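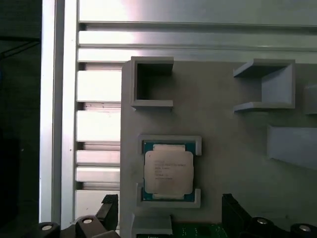

Ieuan Bellis wants to know why we are still listing Kitent as a training package when, by his reading, all it has been shown to do is put one kind of square part into one kind of square hole. It's a fair complaint, and he has made it to us in writing more than once. We have kept the listing and changed the wording.

Print this page
E-mail this page

Kitent wrist-view placement package
Brosau equipment list, research section
Page checked 2021-09-03

What you get

Kitent is a package for people studying how a robot can learn to pick up and place small computer parts from the pictures taken at its own wrist. It comprises a camera mount, the recording software, a set of recorded demonstrations and a trained model called Guma. The arm, the gripper and the parts to be handled are not supplied. Nor is the computer that runs the model, and the makers' own note on how large that computer should be is vague enough that you should ring us before buying one.

The demonstrations number 700. All of them were recorded by a person guiding the arm, with the picture and the finger positions stored together. They can be opened without the Kitent software, which we would not have said of the previous release.

What is claimed

The makers say that Guma places a processor correctly in 80 per cent of attempts, with no fixed camera looking on and no measurement of where the chassis stands. If that holds up, it is a useful result. Most benches that do this sort of work depend on a second camera overhead and a long morning of calibration, and both go wrong when somebody leans on the table.

The written claim is thinner than it sounds at first reading. "Correctly" is defined in the makers' report as the part lying flat within its holder when the fingers let go. Nothing is said about the lever, the pins or whether the machine would start afterwards. A part can be flat and turned the wrong way round, and the report scores that as a success. We asked about this in January and were told that orientation would be "addressed in later work". It may be. We can only list what exists.

There is also the matter of where the starting positions came from. In the report each attempt begins with the gripper already above the plate and pointing more or less the right way. Anyone who has watched these systems will know how much of the job is over by then.

What we saw

We borrowed the bench at Prydderch and ran the package as delivered, using the supplied model with no extra training. There were 20 attempts. The first batch went well and we began to think we had been unkind. Then we turned the chassis to a steeper angle and carried on. By the end, six attempts had failed under the makers' own rule, every one of them after the turn.

That is 14 good placements, a little under the claimed figure, and we would not hang much on the difference. With so few attempts, a lucky or unlucky run either way would account for it. The pattern bothers us more than the total. A method sold on the idea that it needs no fixed view of the chassis ought to mind less when the chassis is turned. Guma minded a good deal.

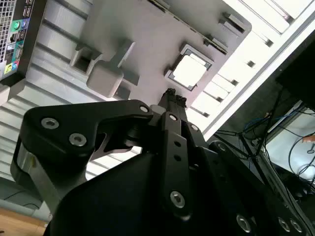 Gripper at the chassis, fingertips close together, with the square socket on the grey tray beyond.

The makers' answer is that steep angles are poorly covered in the demonstrations and that a buyer can record more. Both things are true. The recording tool is the best part of the package: it starts quickly, it keeps time properly between picture and finger, and it lets you throw away a bad take without leaving the arm. But if the answer to every weak spot is that the buyer should record more, then the buyer is doing the research and ought to know it before paying.

Our other doubt is about shine. Bare metal close to a small camera gives strong glare, and grey holders on a grey plate give it very little to hold on to. The report has a paragraph saying that lighting was "varied". It doesn't say how, and the files carry no note of it. We went through the recordings hoping to sort them by lighting ourselves and gave up, as there was no honest way to tell a moved lamp from a moved arm. If you plan to publish anything using this set, keep your own lighting notes from the first day and don't pool your recordings with theirs until you have compared the two.

Points in its favour

The failed attempts are included in the recordings, marked as failures, and this is rarer than it should be. The report gives the scoring rule in full, so you can disagree with it, as we have. The mount is stiff and fits where it is meant to fit. We had no trouble with the camera slipping, and once set it kept both fingers in view at the lower part of the picture, which the model seems to rely on. Move the mount even slightly and you should expect to start the training again – we tried it, and the arm went confidently to the wrong place.

Who it suits

A group that already has an arm and a gripper, wants a recording tool, and has a question of its own to ask. Students comparing one learning method with another could do worse, provided they use the same starting positions for each.

It does not suit a workshop hoping to have processors fitted. We have had several enquiries of that kind and have turned them down. Whatever Guma is learning, nobody has yet shown that it has to do with fitting a processor so that it works, and a bent pin costs the same whoever bends it.

Before you order

Tell us the make of your gripper and the width between its fingers when open. The supplied model expects black fingers and we have not tested it with any other colour. Ask for the report in its full form, as the short version leaves out the scoring rule. Ask too for the list of starting positions, which the makers will send if pressed.

Loan sets go out with the mount, the software and the full demonstrations. The borrower pays carriage both ways. Results from loan sets are welcome whichever way they point, and with the borrower's agreement we will add them to this page, including the angle of the chassis and what counted as a success.

Reply to Ieuan Bellis, for the record: the entry now reads "placement package" and the word "assembly" has been taken out. He would like "package" to go as well. We are leaving that one in.

Print this page
E-mail this page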